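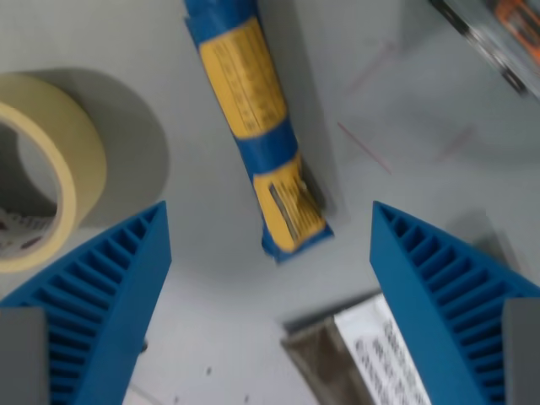
Open two-finger gripper with ribbed blue fingers over a work surface, with a cylindrical package in blue and yellow wrapping and a roll of masking tape.

End-effector budgeting

End-effector budgeting is the part of robot cell planning that deals with the cost of the gripper, its fingers, the mounting hardware and the work surface on which parts are presented. It is usually carried out after the arm has been selected and before the integration contract is let. In smaller organizations the work is often folded into a single tooling line, a practice criticized in the planning literature for hiding recurring costs among capital items.

Scope

A tooling budget normally covers the gripper body, the adapter between gripper and arm, one or more sets of fingers, cabling, and fixtures. Test objects are charged to the same account in some systems. Safety assessment, programming labour and operator training are carried under integration.

The Tuvness schedule, a costing template used by light manufacturers and university workshops, separates tooling into durable and wearing items. Gripper bodies and adapter plates are durable and are depreciated with the arm. Fingers, pads and fasteners are wearing items and are charged to operations in the year of purchase.

Compliant fingers

Flexible fingers are specified where the product range is mixed and individual jaws for each part would be uneconomical. In the fin-ray type, two flanks converge at the tip and are joined by transverse ribs, so that the finger bends around an object under load. They are commonly moulded or printed in plastic. Unit price is low compared with machined jaws, but replacement is more frequent, and a budget that compares purchase price alone will understate their cost.

In a comparison prepared by Benjamín Navarrete for the integrator Remik, a pair of flexible fingers was priced at $97 and a set of machined aluminum jaws for the same gripper at $2233. The comparison assumed that the machined set would handle a single part family. Navarrete recommended that 2 spare pairs of flexible fingers be bought with each gripper and that the adapter blocks be ordered separately, to allow a worn finger to be changed without recalibrating the mount.
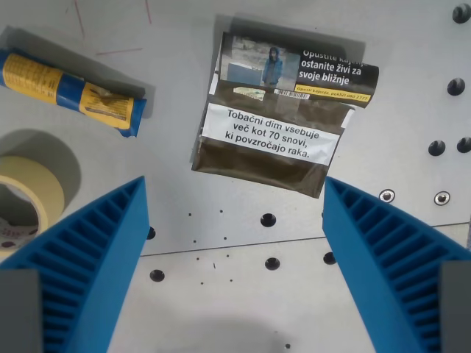
Soft tobacco pouch with Slovene health warnings on a perforated metal work surface, between open gripper fingers.

Test objects

Acceptance trials require a set of objects representative of the intended work. Soft packaging is generally included in mixed-goods trials, as a pouch may crease or shift as the fingers close. Rigid cylinders, rings and flat labelled items are added to cover other grasp types. Ordinary retail goods are inexpensive, but their packaging can change between production runs, and planners are advised to buy duplicates from one lot and to record the printed text on each item.

Work surfaces

Perforated metal plates cost more than plain benchtops and are justified where fixtures will be moved. The hole pattern should be confirmed with the fixture supplier before the plate is ordered. Quezada, a supplier of modular plates, quotes panels individually, and the joint between adjacent panels must be allowed for in the layout.
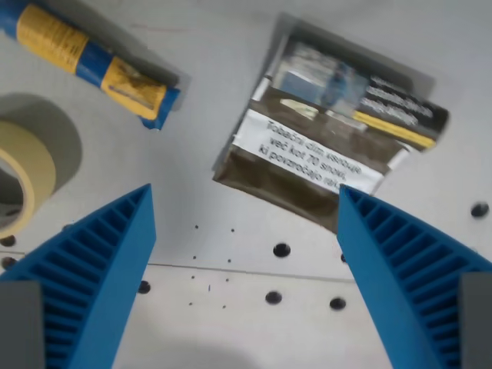
Levelling and fastening are charged as installation labour under the Tuvness schedule. The Vastholm method instead assigns them to the plate and adds a contingency of up to $2000 per cell for rework of the surface after commissioning. The two approaches give different capital totals for identical equipment, and quotations prepared under one should be restated before being compared with the other.

See also

Fixture design
Life-cycle costing
Robot cell acceptance testing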